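# Unit 9: Grasp planning for a shared-shop arm

These notes cover the second half of the build. The arm is assembled, the Kettler controller is flashed, and the joint limits are set in the Kernora config file. If homing still drifts, go back to Unit 8 before continuing.

## 9.1 Finger geometry

The two-finger gripper closes on a line. Any grasp is therefore described by a center point, an approach direction and an opening width. Measure the opening at the fingertips; the reading at the base is larger and will mislead you.

## 9.2 Rigid and soft objects

A hand tool with a round handle is the easy case. Close across the handle, perpendicular to its long axis, near the center of mass. With a cultivator the metal end is heavier, so the balance point sits closer to the tines than to the middle of the handle.

A canvas bag is harder. The walls fold under load and the handles move when touched. Two approaches are used in this course:

- **Handle grasp:** descend from above with fingers open, close on one loop, lift slowly.
- **Rim grasp:** one finger inside the opening, one outside.
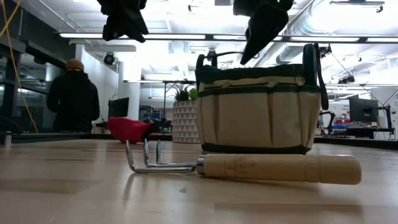 Set the descent speed to the low preset for both. The Tusovitz force sensor reports in raw counts; on the Deltberg bench, stop closing at 556. Other benches need their own value.

## 9.3 Before the next session

1. Log 9 attempts per grasp type, failures included.
2. Record the opening width before each descent.
3. Save the joint log with the bench name in the file name.

Reports are limited to 2 pages, plots excluded.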